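Small parts storage: notes on the slotted baskets

The change from open trays to slotted plastic baskets in the Tesosum workroom took effect in March. Several people have asked which basket goes where and how they should be cleaned, so the arrangement is set out in full.

Baskets come in three colours. Red is for finished items awaiting collection, orange for work in progress, and black for general stock such as fixings, tape and spare leads. Colour is the only marking. Paper labels were tried and given up, as they do not stick well to a wall that is largely holes.

The pattern is the Tidska short basket, bought through Quách. It has a solid base panel with a raised border and slots in the walls. The solid base matters for small items: anything narrower than a slot will stay put when the basket is level, but can work its way out through the side if the basket is carried at a tilt. Washers and short screws should therefore go in a lidded tub first, and the tub in the basket.
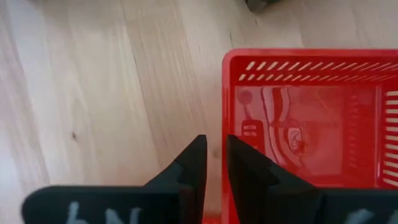
Red basket from above, with slots in the walls and a smooth base panel.

Loading. The working limit is 3000 g per basket on the bench and 1000 g on the wire shelf. The lower figure is for the shelf, which flexes at mid-span. Debashish Selvanayagam tested this with bags of sand and has the readings if anyone wants them.

Cleaning. Use warm water, washing-up liquid and a soft brush. Dust collects inside the border of the base panel and along the lower edge of each slot; a dry cloth only moves it about. Leave baskets upside down to drain for 15 minutes before they go back. Solvent wipes should be kept off the plastic, the red ones in particular – the gloss goes dull and does not come back.

Positions. The shelf along the far edge of the wooden table takes one row, side by side: orange on the left, black in the middle, red on the right. Baskets are not stacked there. Stacked baskets hide the contents of the lower one, and the upper one is easily knocked when reaching past the lamp.
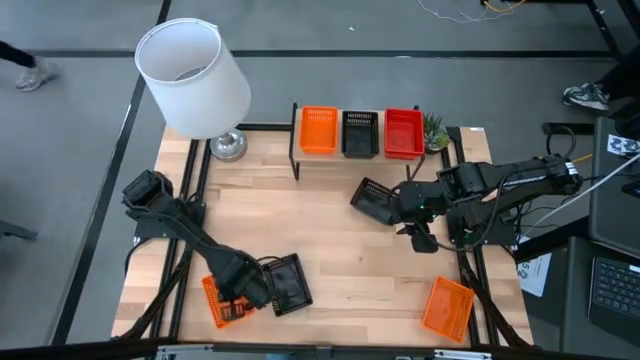 Baskets in use on the table top may stand wherever the work requires. They should be emptied before they are returned, and any left with contents on Friday will be sorted into general stock.

Canan Başaran is placing the next order, which brings the total to 38. Requests for extra black baskets should reach her before then, with the intended contents stated. A deeper version is made under the name Skostulance. It is too tall for the present shelf and will not be ordered.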